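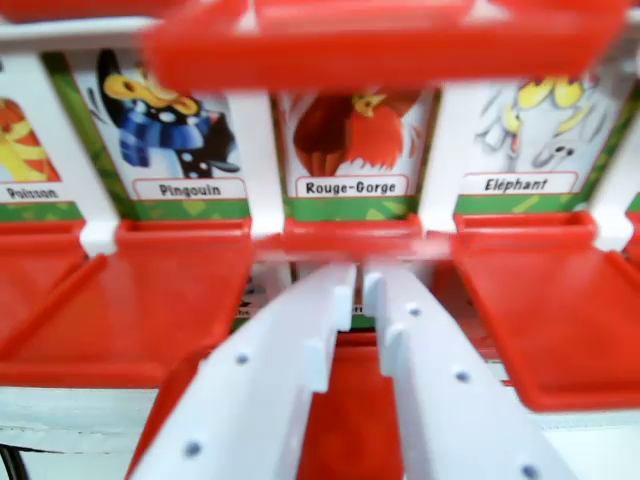 White gripper fingers at the picture card rack, seen from the wrist camera. The Pingouin, Rouge-Gorge and Eléphant cards are in front.

Mounting and aiming a wrist camera on a small hobby arm

These notes cover the camera mount and the first practice task for the Tirkon arm, a printed six-joint arm with a two-finger gripper. I built mine on a bench in the garage. Part one covered the frame and motors. If your joints don't all move under power yet, go back and finish that first.

The test object is a child's card rack with red flaps and French animal names on the cards. Any toy with thin hinged parts will do. A flap is harder than a block, and it shows up a badly aimed camera right away.

What you need

A small USB camera board with a wide lens
The printed camera bracket (file 337 in the Hutitz parts folder)
2 M3 x 10 screws for the bracket
2 M2 x 6 screws for the camera board
A USB cable long enough to reach from the wrist to the base with slack
Small zip ties
Double-sided foam tape
The toy

Print the bracket

Lay the bracket flat on its back, with the camera face up. I used PETG with four walls. PLA works too, but mine sagged a little after an afternoon near the window in September and the view drifted down. Clean out the two screw holes with a hand drill bit before you try the screws. If you force them, the bracket splits along the layers.

Fit the camera

1. Power off the arm and unplug it.
2. Turn the wrist by hand until the flat side of the gripper housing faces up.
3. Screw the bracket to the housing. Leave both screws a quarter turn loose.
4. Fasten the camera board to the bracket. Stop when the board no longer rattles. Overtightening will bend the board.
5. Run the cable back along the forearm and tie it at the elbow and at the shoulder.
6. Bend every joint through its full range by hand and watch the cable. If it pulls tight anywhere, cut the ties and give it more slack.

Leave the ties a bit loose around the cable. The wrist rolls a long way and the cable has to slide.

Aim it

Plug in the camera and open a live view. Set the gripper half open. You want both fingers coming up from the bottom of the picture, one from each side, with the tips near the middle. Tilt the bracket until you get that, then tighten the two M3 screws.

Check these before moving on:

Both fingertips are in view with the gripper fully open and fully closed.
The gap between the tips is near the center line.
There is plenty of room above the tips to see what the gripper is coming up to.

If one finger takes up more of the picture than the other, the bracket is on crooked. Loosen it and start again. Fixing this later in software means redoing every recording you have made.

Set the exposure

Turn off auto exposure. White printed fingers fool it, and the picture gets darker each time they close. Set it by hand with the bench lights on and write the number down.

A moving flap will blur at a slow shutter. In my caption picture the red flap across the top is smeared, while Pingouin and the other nearby labels can still be read. I can live with that for practice. If you need sharp flaps, add a second lamp before you raise the gain.

Set up the toy

Tape the base of the toy to the bench. Put it square to the arm, close enough that the elbow stays bent at the farthest card. Mark the corners with masking tape so you can put it back in the same spot.

Keep cables off to one side where the fingers won't catch them.

First practice run

1. Set the speed limit to the lowest setting.
2. Drive the gripper to a start position in front of the middle card and save it.
3. Move in slowly until the tips are just short of the rack. Stop and look at the live view.
4. Close the fingers until the gap is narrow, then push one flap with the tips.
5. Back straight out. Don't turn the wrist while the fingers are between two slots.
6. Return to the saved position and repeat with the next card.

Do this by hand control until you can reach every flap without bumping a divider. Only then start recording.

Recording

I save each run to its own folder, named for the card. The Drarkau recorder writes camera frames and joint positions together. My first good session came to 1814 frames. Play one run back right after you make it and check that the picture and the joints line up.

Problems

Picture freezes when the wrist rolls: the plug is being pulled. Add slack and tape the connector to the bracket.
Fingers don't meet: redo the gripper zero from part one.
Toy slides: use fresh tape and wipe the bench first.
View changes between sessions: put a dab of paint across the bracket and the housing. If the line breaks, the bracket has moved.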